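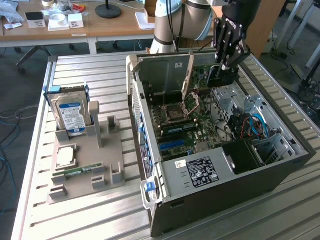 Ditach is a backup script I wrote for my own house and then kept adding to until it was big enough to need a README. It copies folders from whatever machine you run it on to an old PC on your network, keeps 21 days of snapshots, and sends you one short email if something went wrong. If nothing went wrong it stays quiet. The old PC can be pretty much anything you have sitting in a closet. An ancient desktop tower with a drive cage and a couple of SATA cables is plenty, and once you've got the side panel off and the thing lying flat like the one in the photo, adding a disk is a ten-minute job (longer if you drop a screw, and I always drop a screw).

What you need

A Linux box to hold the backups. I call mine Skendwood, and you'll see that name all over the sample config, so change it or you'll be very confused later. Python and rsync on both ends. SSH keys already set up between them. Ditach won't do the keys for you, I tried to automate that part once and locked myself out of two computers in one evening.

Memory barely matters. Disk space does! My first version filled the drive in a week because I'd pointed it at a folder full of video. There's a skip list now, please use it.

Getting started

Copy sample.conf to ditach.conf and open it in any editor. The settings are all at the top and each one has a comment next to it. Then run:

ditach check
ditach run --dry
ditach run

The check command looks at your config and makes sure it can reach the other machine. The dry run prints everything it would copy without touching anything. Read that list the first time, even if it's long and boring.

Settings people ask me about

keep_days is how long snapshots hang around. Default is 21. I went back and forth on this and landed on three weeks because that's how long it usually takes me to notice I've deleted something.

workers is how many copies run at once. Default is 4. Raising it made things slower on my old spinning disk, so try it and see, but don't expect miracles.

max_file_mb is the biggest file it will pick up, in megabytes. Default is 4000. Set it to 0 if you want no limit.

port is where the little status page lives, 2508 unless you change it. The page is ugly and read-only. Keep it on your home network — there's no login on it and I have no plans to add one.

Restoring

ditach restore photos/ --from 3

That pulls your photos folder as it was three snapshots ago and puts it in a new folder called restored. It never writes over the original. I was stubborn about this one, and a few people have asked for an overwrite flag, and the answer is still no.

Do a test restore once in a while, okay? Mine runs every January along with the smoke detector batteries.

Known problems

File names with line breaks in them get skipped with a warning. I have met exactly one of these in the wild and it was my own fault.

If the laptop goes to sleep halfway through, the next run starts that folder over from the top. Annoying on big folders. There's a half-finished fix in the branch called stesmont, which mostly works, but it leaves a lock file behind sometimes and you have to delete it by hand.

Clock drift between the two machines will mess up the snapshot order. Turn on time sync on both.

Windows: no idea. Somebody got it going under WSL and sent me a patch for the path handling, which is merged, but I can't test it.

License and bug reports

MIT, do what you like with it. If you open an issue, paste the output of ditach check and the last few lines of the log. Take out your email address first — it shows up in there more than I'd like, and I haven't gotten to cleaning that up yet.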